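Fraser and the rules on the wall

I've been meaning to write this since October, when Merja Ruotsalainen talked me into rewriting our bench rules for Fraser (our two-armed setup, named after the river, long story). The old rules ran to 200 lines and I don't think any of us had read past the first page. The new ones fit on one sheet, and I'm rather proud of that, though Merja did most of the crossing out.
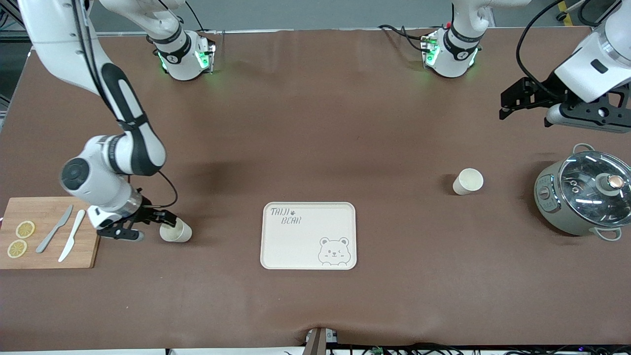 Good practice, to my mind, starts with what's on the table before an arm moves at all. Our first rule is that each arm has its own side, and only one of them closes on anything at a time. So when the right gripper has hold of a cup lying on its side, the left one waits, fingers open, well clear of the tray. The second is about knives, and we argued over it for ages! Guadalupe wanted them banned outright. I'd always let them lie on the board beside the lemon, and I've come around to her colour-coded tag, which goes on the sheet next week - a blade on the table means half speed for both arms.

Rule 3 is the dull one: write down every stop, even the silly ones. Our log is up to 276 entries now, and I still enjoy reading it over a cup of tea.

If your own group has a favourite rule, please do leave it in the comments. I'll bring the good ones to Merja.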